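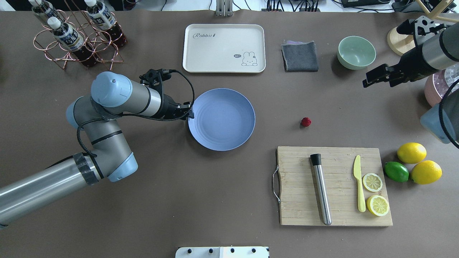
News > Local > Food and Home

Inddale's monthly table-laying morning will return in March at the Satura Rooms, after the first one filled up within a week of being announced. The sessions are aimed at people moving into their first home, and cover the basics of setting out a meal, looking after crockery and storing it in a small kitchen. Everything used is ordinary household stuff: a round lavender-blue plate, a pale mint-green bowl, a folded dark grey cloth and a cream tray with the word "Rabbit" on it and a little cartoon bunny saying "hi". Bottles go in a copper-coloured wire rack, which takes up less of the table than a second tray would.

There will be 22 places at the March session, up from 16 last time. It runs for two hours and includes tea and a light lunch, which those taking part lay out and clear away between them.

The mornings are run by Lacson, the household advice service on Mill Lane, with a grant of £3000 from the Jilumar fund. The money covers room hire, food and a starter box of crockery for anyone who needs one. Lacson said 56 boxes had been given out so far, mostly to people leaving shared housing, and that it would like to hear from residents with plates, bowls or trays to pass on. Items should be clean and free of chips. Glassware cannot be taken at present – there is no safe place to store it.

A second part of the session deals with washing up and drying, including how to stack plates of different sizes and how often to change a dishcloth. Lacson plans to add a short section on packing crockery for a house move.

Places are free but must be booked at the Lacson office or at the front desk of the Satura Rooms. Children are welcome with an adult. The building has step-free access from the car park side.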